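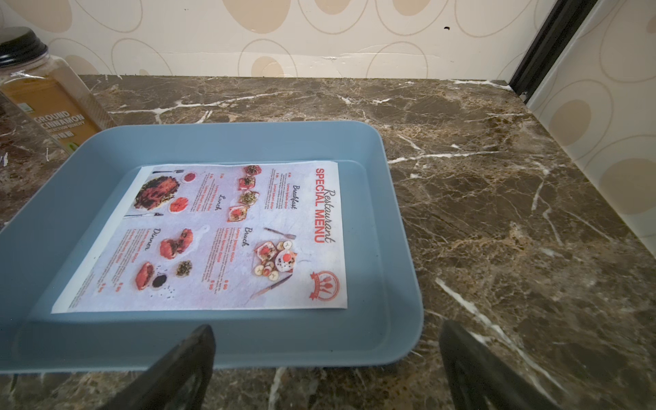 What did the September open day cost, and did it stay inside the grant?
It cost 483 dollars against the 642 set aside. The balance stays in the visits line for the spring.

Filed under: Grant Reports / Public Visits

Search reports Go

Progress report to the Pimmont fund, kitchen handling project

The open day ran on a Tuesday, from 10 a.m. to 4 p.m. We printed 300 visitor sheets and used most of them. Wenjie Cui ran the demonstrations and Rūta Rimkutė handled sign-in and questions.

The work shown was counter handling with the two-finger gripper and its wrist camera. We used the brown marble counter, with a light blue plastic tray and a printed restaurant menu lying flat in it. A container of ground cinnamon stood behind the tray. Visitors watched the arm at the counter and could follow the wrist camera view on a screen by the door.

Trays are still the harder part. The raised rim gives the fingers something to close on, but the approach angle has to be set with care, and Wenjie lowered the speed for the afternoon groups. Flat paper remains outside this phase. Several visitors asked about it, and we told them so.

The session log from the day holds up to 399 short clips. Zeyu Ding is sorting them and expects to finish before the next report. Clips with visitors' voices will have the sound removed.

Two problems to note. The morning group was too large for the room, so bookings will be split next time. The screen also lagged behind the arm, which confused people standing at the back. Kenji Okafor has ordered a longer cable.

Next period: repeat the tray work at the Kurkari site, then a smaller visit for the Egilsson staff. We are not asking for a change to the budget.

Arsen Tymoshchuk
Project lead

Related reports
Kurkari site: power and floor checks
Gripper finger wear, second note
Piterance workshop: visitor comments
Booking form for group visits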